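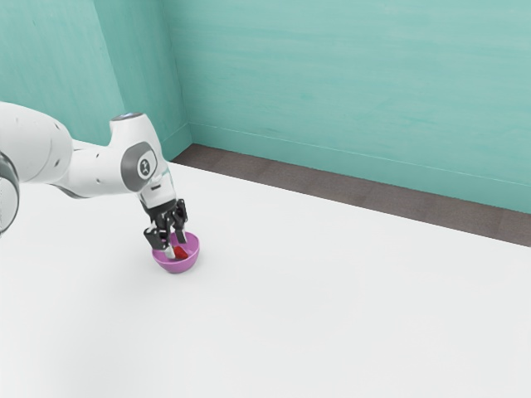 Simulation des Greifarms mit Schale, Stand zur Sitzung

Protokoll der Arbeitsgruppe Greifarm
Offene Werkstatt Plernberg, Raum 2
Datum: 2026-10-13

Anwesend: Kerstin Bakke (Leitung), Vilgot Moen, Maj-Britt Tveit, Bendik Sandberg (Protokoll)
Entschuldigt: Jonatan Rustad

1. Protokoll der letzten Sitzung
Das Protokoll wurde ohne Änderung angenommen. Die Frage nach dem zweiten Schlüssel für den Materialschrank ist noch offen und wird auf die nächste Sitzung verschoben.

2. Stand der Simulation
Vilgot hat den Stand am großen Bildschirm vorgestellt. Die Szene besteht jetzt aus dem Arm, dem weißen Tisch, der Schale und einem kleinen roten Objekt. Die Wände sind grün geblieben, weil es niemanden stört. Maj-Britt hat gefragt, ob der Tisch im Modell dieselbe Höhe hat wie unser Tisch in der Werkstatt. Vilgot hat die Höhe im Juli gemessen, aber danach wurden die Füße gewechselt. Er misst noch einmal nach.

Die letzte Versuchsreihe hatte 200 Durchläufe. In 15 davon wurde die Erdbeere nicht richtig gefasst. Vilgot vermutet, dass die Finger in diesen Fällen zu früh schließen. Kerstin glaubt eher, dass die Reibung an den Fingerspitzen falsch eingestellt ist. Beide Vermutungen sollen geprüft werden, zuerst die Reibung, das geht schneller.

Es wurde auch über die Ansicht direkt am Greifer gesprochen. Die Wand der Schale lässt den Fingern wenig Platz, und mit der Erdbeere frei auf der Fläche kann man den Abstand auf beiden Seiten besser beurteilen. 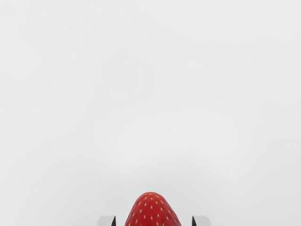
Maj-Britt schlägt vor, die Öffnung der Finger auf 60 Millimeter zu begrenzen. Mit einer größeren Öffnung stößt der Greifer nach ihrer Erfahrung zu oft an den Rand der Schale. Der Vorschlag wurde angenommen. Vilgot ändert den Wert in der Datei und schreibt das Datum der Änderung dazu, damit wir nicht wieder zwei verschiedene Fassungen haben.

Bendik hat gefragt, ob man außer der Erdbeere auch eine andere Frucht einbauen kann. Das wurde kurz diskutiert. Die Mehrheit möchte zuerst mit einer Frucht fertig werden. Der Punkt kommt auf die Liste für später.

3. Bau des echten Arms
Die Grundplatte ist gebohrt. Zwei Löcher sitzen nicht genau und müssen aufgeweitet werden, Jonatan hat das schriftlich mitgeteilt. Die Lager von Lundgren sind noch nicht eingetroffen. Kerstin ruft dort an und fragt nach einem festen Liefertermin.

Für die Steuerung liegen zwei Angebote vor, eines von Povia und eines von Clurkthorpe. Das Angebot von Povia ist billiger, aber ohne Netzteil. Maj-Britt macht eine Gegenüberstellung mit allen Nebenkosten. Bis dahin wird nichts bestellt.

4. Kosten
Bisher wurden 1632 Kronen ausgegeben, hauptsächlich für Schrauben, Profile und das Material der Grundplatte. Die Belege liegen im blauen Ordner. Es fehlt noch der Beleg für die Kabel. Wer ihn hat, soll ihn bitte Kerstin geben.

5. Verschiedenes
Der Rechner in der Ecke soll nach der Arbeit nicht ausgeschaltet werden, wenn eine Versuchsreihe läuft. Bendik schreibt einen Zettel dafür.
Der Staubsauger ist wieder in Raum 1 und kann von beiden Gruppen benutzt werden.

Aufgaben
Vilgot: Tischhöhe messen, Reibung prüfen, danach das Schließen der Finger; Öffnung ändern
Kerstin: Anruf bei Lundgren
Maj-Britt: Vergleich der beiden Angebote
Jonatan: Löcher in der Grundplatte
Bendik: Zettel am Rechner, Liste für später ergänzen

Der Termin für die nächste Sitzung wird per E-Mail abgestimmt, wenn die Lager da sind.

Für das Protokoll: Bendik Sandberg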